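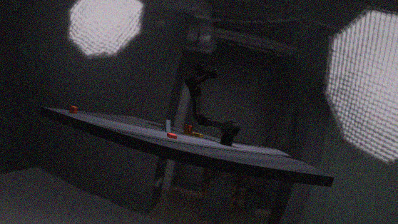 報告者 Victor Kinyua、Khurram Rind
Rallusbridge校 保健学課程 旅行医学演習 課題研究報告
提出日 2021年3月13日

校外実習の長距離移動における動揺病の発生状況と予防行動に関する調査

1. 背景および目的

本課程では、毎年2月に沿岸部の町Gasowから内陸のStevisまで貸切バスで移動し、現地の診療施設で実習を行っている。経路は途中で標高1,000メートルの峠を越え、峠の前後には急な曲線区間が続く。過年度の実習記録には、到着直後に気分不良を訴えた学生がいたことが残されているが、症状の内容や発生した区間は記載されておらず、事前指導の根拠としては不十分であった。

動揺病(乗り物酔い)は、視覚、前庭感覚および体性感覚から得られる情報の不一致が主な要因と考えられている。生命に関わることはまれであるものの、到着後の活動に影響を及ぼすことがあり、服薬の時機を誤れば十分な予防効果が得られない場合もある。本研究は、実習参加者における症状の有無と予防行動の実態を把握し、次年度の事前指導資料の改訂に資することを目的とした。

2. 方法

対象は実習に参加した学生49名とした。調査票は無記名とし、Stevis到着後に宿舎の食堂で配布し、翌朝までに回収箱へ投函するよう依頼した。参加は任意であり、回答の有無が成績評価に影響しないことを書面および口頭で説明した。調査票の設計と配布はKinyuaが、集計と自由記述の整理はRindが担当した。

質問項目は、座席の位置、乗車中の行動(読書、携帯端末の使用、睡眠、会話)、出発前の食事、前夜の睡眠に対する自己評価、酔い止め薬の使用と服用時刻、症状の種類、症状が始まった区間である。区間は「Gasow出発から峠の麓まで」「峠区間」「峠からNyaga休憩所まで」「Nyaga休憩所からStevisまで」の四つに分けた。症状は、冷汗、生唾、頭重感、悪心、嘔吐のうち一つ以上を本人が自覚した場合に「あり」とした。
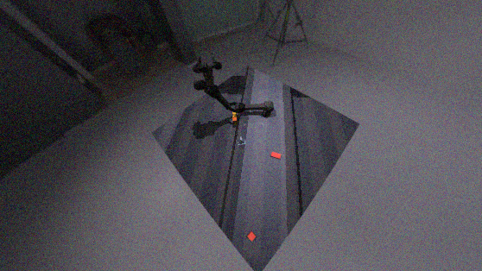 調査票の初版では座席を列番号で尋ねていたが、予備的に記入を依頼した上級生から、自分の列番号を覚えていないとの指摘を受けた。このため「前方」「中央」「後方」の三区分に改め、車内の略図を添えた。服用時刻についても、時刻そのものを記入する形式から、出発時を基準とした選択式に変更した。

3. 結果

調査票は全員から回収され、欠損のあるものも該当項目を除いて集計に含めた。症状ありと回答した者は13名であった。訴えの中では生唾と頭重感が多く、嘔吐に至った者はいなかった。症状が始まった区間は峠区間に偏り、Nyaga休憩所を過ぎてから初めて症状を自覚したとする回答はなかった。

乗車中の行動では、症状ありの群において携帯端末の使用を挙げた者が目立った。ただし、症状が出たために端末の使用をやめた者と、症状が出てから気を紛らわせる目的で使用を始めた者とを、本調査票では区別できない。座席の位置については後方に症状ありの者がやや多かったが、後方の座席には仲間同士で会話をしていた者も多く、位置のみの影響とは判断しがたい。

酔い止め薬の服用時機には、回答者による差がみられた。出発前に服用した者のほか、峠に差しかかってから、あるいは症状が出てから服用した者がいた。自由記述には「眠くなるのが不安で飲まなかった」「説明書を出発後に初めて読んだ」「朝食を抜けば酔わないと聞いていた」といった内容が含まれ、予防に関する知識の程度には個人差があることが示唆された。

4. 考察

症状の開始が峠区間に集中したことから、事前指導では経路に即した具体的な助言が有用と考えられる。峠区間に入る前に端末や資料を片付け、頭部を背もたれに預けて遠方を見るよう案内することは、費用を要さず実施できる。引率教員による車内での声かけについても、担当教員と協議する予定である。

Nyaga休憩所での停車は40分であった。自由記述では、この停車中に外気に触れて楽になったとする意見が複数寄せられた。一方で、休憩所が峠の後に位置するため、最も負担の大きい区間の前には休む機会がない。麓での短時間の停車を加える案も考えられるが、到着時刻と診療施設側の受入れ時間との調整が必要であり、本報告の範囲では結論を出していない。

服薬に関しては、製品ごとに有効成分、用法および注意事項が異なるため、指導資料に特定の製品名や一律の服用時刻を記載することは適切でない。持病のある者、他の薬を使用している者には、事前に医師または薬剤師へ相談するよう促すべきである。眠気への不安を理由に服用を避けた例については、到着当日の実習内容を事前に周知することで、本人が判断しやすくなる可能性がある。

5. 限界

本調査は単一の課程、単一の経路を対象とした横断的な調査であり、対照群を設けていない。症状は自己申告によるもので、周囲の学生の様子が回答に影響したことも否定できない。天候、車両の種類および運転の状況は記録しておらず、別の年度の実習に結果をそのまま当てはめることはできない。過去の乗り物酔いの経験を質問項目に含めなかった点は、設計上の不備である。

6. 今後の課題

次年度の調査票には、過去の経験に関する項目と、行動の開始時期を症状の前後に分けて尋ねる項目を追加する。復路についても同じ様式で調査を行い、往路との比較を試みる。改訂した指導資料の案は、演習担当教員の確認を経たうえで、次回の実習説明会において配布する。

付記 調査票の原票は演習室の施錠書庫に保管し、集計の確認が終了した後に裁断処分とする。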